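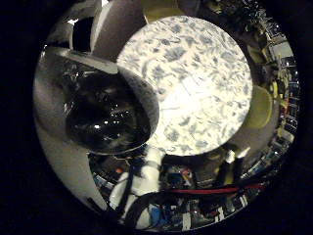

Uyên Kim wants to know whether a wrist camera is any use once the hand has closed on something and the view is mostly object. Fair question, and one I had too when the Zotiston hand kit showed up at our Ustdale bench in June! After two weeks with it I'm a fan of the camera, close-ups and all.

For anyone who missed the last issue, the kit is a three-fingered hand with black pads, a wide-angle camera at the wrist, a mounting plate, cables and a license for the Châu recording software. You supply the arm. Fitting it took me 114 minutes, and a good chunk of that was cable routing, which the manual covers in one very small drawing. Leave more slack at the wrist than you think you need (I had to redo mine).

What I love is how much the lens takes in. Even with a big patterned item filling most of the picture you still get the finger and its pad at the side, and the shelves and gear bent around the rim. The curve looks odd for the first hour, then you stop noticing it. Châu can flatten the picture if you prefer, but you lose the outer part, and I've left that setting off.

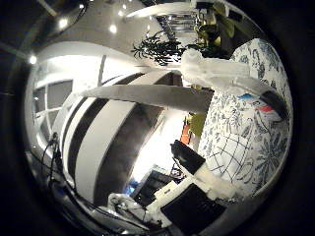 Photo: Nghĩa Đào, Grukow

Soft, bulging things are where I've had the most fun. Printed fabric like this is great to practice on, with all those leaf sprays and curling stems, and you can follow a finger pressing into the top of it while another is still reaching across. I set the closing speed to 8 on the kit's own scale for cloth and 14 for anything hard. The factory setting is a little eager for my taste.

Now the grumbles. The fan in the control box is loud enough that I moved it under the bench. The glossy pads pick up lint, so keep a damp cloth handy. And Châu stops at 1000 clips per project without much warning, then asks you to start a new one, which caught me at five to six with my coat on. Zotiston support answered my note the next morning and said a larger limit is being worked on, no date given.

Loaner kits can be booked through the Grukow desk, two weeks at a time, arm not included. Ask for the long cable set when you book, because the short one won't reach past the elbow on most arms.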